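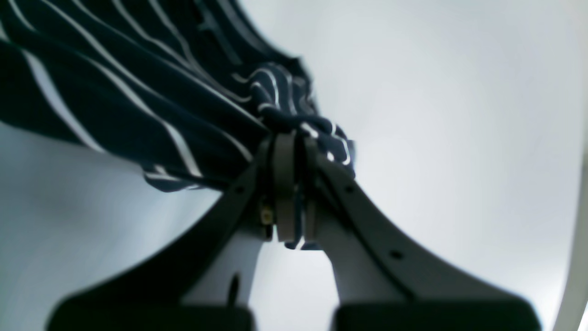
3 January 2022

Second batch of the lentil and barley soup, scaled to four portions. Dry weight of lentils 209 g, barley unchanged. Total by the packet figures is more than I want for a lunch, and most of it comes from the oil, so next time one spoon instead of two.

Protein works out at 28 g a bowl with the yoghurt – 430 kcal. Without yoghurt it falls short and I am hungry by four.

Simmered 50 minutes with the lid off. Too thick. Added water at the end, which thinned the salt as well. Lid on for the first half from now on.

Jozef Hoekstra wants the method for his freezer. Told him to leave the barley out until reheating – it swells overnight and takes up all the stock.

Need cumin, bay, more tubs.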